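# Gripper build, part 4: fingers and pads

I finished the second set of fingers for the hand-held gripper in February and have been using them most evenings at the shared workshop in Bevcombe. The first set worked, but the pads kept peeling at the corners, and the left finger had enough play in it that the tips met at a slightly different place each time. I put up with it for longer than I should have.

The new fingers are printed in the same dark filament as the old ones. I went up to 50 percent infill and added a wall. Print time for the pair was 300 minutes, and I had to throw out one right finger that lifted off the bed near the end. The Rewi printer at the workshop has a bad front left corner and I always forget to shift the part back.

The brass inserts went in with a soldering iron. If you haven't done this before, use less heat than you think and let the insert sink under the weight of the iron. I pushed one of them on the old set and it went in crooked, and every screw I put in it afterward went in crooked too. The new ones are straight. I held each one flat against a scrap of aluminum while it cooled, and that took care of the little ridge of plastic that comes up around the rim.

For the linkage I kept the parallel design from part 3. Both fingers run off one trigger, with a Torent spring pulling them open. The spring is stiffer than I would like. After half an hour my index finger is tired, and I notice I start closing the gripper too fast just to be done with it. I have a softer one on order.

The position sensor is a Bilura magnetic encoder, mounted on the pivot under the trigger. It gives me a raw number that I map to finger opening. With the fingers shut it should read close to zero and fully open it reads 302. On the old set the closed reading wandered by several counts, mostly from the play I mentioned. On the new set it stays put, or close enough that I have stopped looking at it.

I do all of this on the white table at the back of the workshop. It's matte, so the lights don't bounce off it too badly, and small things show up well against it. I keep a few test objects for picking up: an eraser, some blocks, a bottle cap, a short piece of pipe. The eraser is the one I use most. It gives a little when you squeeze it, it has flat sides, and it doesn't roll off the table when I let go too early. 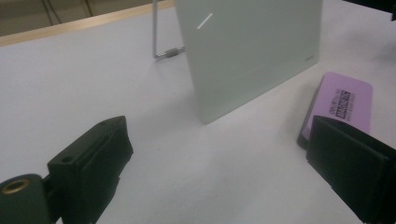
What I wanted to find out was how far I could turn my wrist before the pads stopped sitting flat on the object. With the old fingers it was not far. The pads were glued on, and once an edge lifted, the object would pivot around it. The new pads sit in a shallow pocket in the finger and are held from behind with one screw, so there's no edge to catch. I can tip the gripper a good deal more now before anything slides.

Coming in low along the tabletop is still a problem. The fingers are thick, and when I come in at a shallow angle the lower corner of the jaw touches the table before the pad reaches the object. I filed a bevel on one of the rejected fingers to see if it would help, and it does – enough that I will put it in the drawing. I don't want to take off too much there, as the screw pocket is close by.

The other thing to fix is the mounting block. It has a hole near the top that I left in for a cable tie, back when the encoder wire ran down the outside. The wire goes through the handle now and the hole does nothing. I'll probably leave it until I have some other reason to reprint that part.

I also need to decide about the pad material. The current pads are cut from a sheet of rubber that came with something else, and I have almost none left. I tried silicone, but dust sticks to it and then it slides. If you've used something that holds up well and can be cut with a knife, leave a comment.

Files for the fingers are in the same folder as before, under v4. The bevel isn't in there yet.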